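Urunach League: progress report to Prirent, second reporting period

1. Position against plan

The online qualifier closed in December. 513 teams registered against the revised ceiling, and the group stage was played out over 10 match nights on the two regional servers. Of the 21 deliverables in the grant schedule, three remain open: the observer client, the dispute log export and the revenue share statement.

2. Match operations

Server stability was acceptable. Matches paused for more than 10 minutes were restarted from the last full round, as set out in the rulebook. The check-in deadline was moved from 18:00 to 18:30 after the first match night, which reduced the number of default losses. We propose to keep the later time.

The anti-cheat module supplied by Clelano was updated twice. The second update rejected a valid version of the game client and was withdrawn the same evening. Affected matches were replayed. Clelano has agreed to a test window before any further release.

3. Broadcast and supporter passes

The main channel carried one match per night, with the remainder available as replays. Passes went on sale through the Policarpio storefront. Teams receive their share after refunds are cleared, so the statement will be issued in the next period. The figures supplied by Policarpio do not yet separate renewals from new sales. A corrected file has been requested. 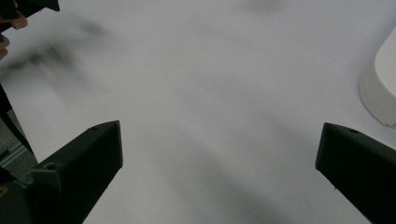
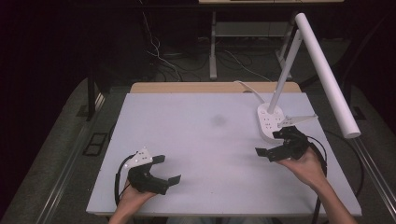
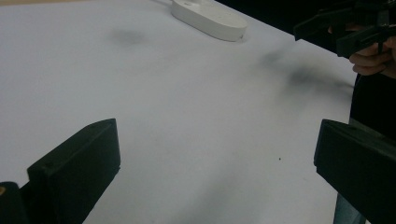

4. Observer desk and next period

The observer client is late owing to a fault in the spectator delay, which drifts when a match is paused. A fix is under test. The layout of the observer desk at the finals venue is also unsettled. The top should be white and clear in the middle, like the one in the photographs, so that paper score sheets can be read under low stage lighting. Cables should not curl down toward the front edge as the black one does in the second photograph, and the desk specification now calls for a rear channel. The change can be met from the existing equipment line.

Work for the next period is the playoff bracket, the revenue share statement and the dispute log export. No change to the total award is requested.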